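Ticket 1452: Bank import stops on unmatched lines, Clanberg ledger
Status: resolved, October
Reported by: Amarachi Iyamu
Handled by: Temitope Akpan

3 comments | 0 shares

Reported problem

After the upgrade to the current Clanberg release, importing the Bedden bank statement ends with "line total does not match header". The import screen shows the full list of transactions, but the Post button stays gray. Older statements from the same account import without error.

Checked first

Date format in the CSV: unchanged. Decimal separator: period, as set in the company profile. Opening balance: matches the closing balance of the previous statement. Import module: reinstalled, same result. A statement with a single transaction posts normally.

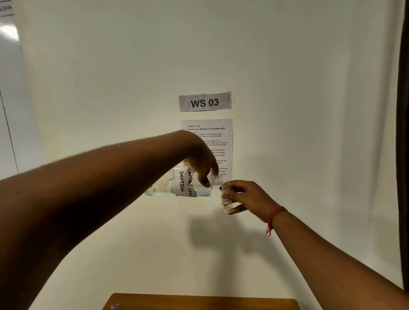 The importer reads the description column in two passes. The first pass splits the text on line breaks, the second joins the parts and looks for an invoice number. Any description stored on two lines is handled the same way, whether it comes from the bank or from an item name. A name written like the one on the large bottle, CONTACT LENS with SOLUTION as its second part, is split after LENS, and the second part is treated as a new transaction with an empty amount. The header check then finds one line too many and blocks posting.

Confirmed on the test company. With the line break removed from the description field the file posts. With the break put back it fails again.

Why older files worked

Bedden used to replace line breaks with a space before export. The new export keeps them and puts the field in double quotes. That is valid CSV. The importer ignores the quotes.

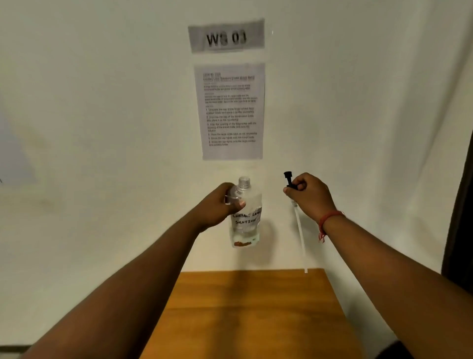

A second fault turned up in the same routine. The row buffer is fixed at 1000 rows. Fragments count as rows, so a long statement can reach the limit even when it holds fewer transactions. In that case the last rows are dropped with no message in the log.

Workaround

Open the CSV in a text editor, not in a spreadsheet, and replace line breaks inside quotes with a space. Save as UTF-8. Delete the pending import before loading the corrected file, or the duplicate check will reject all of it.

Fix

Quoted fields are now read as one value. The buffer grows as needed. Log entries were added for dropped rows. Install the module from the downloads page, restart the Clanberg service and run the import again. No database change.

Comments (3)

Femi Dauda
Same error here with the Dradside export. The workaround posted the file. Does the fix cover semicolon files too?

Temitope Akpan
Yes, the delimiter is read from the bank profile. Quotes are handled the same way for both.

Efe Okeke
Installed. Statement posted, but the pending import had to be deleted twice. The first time it came back after the restart.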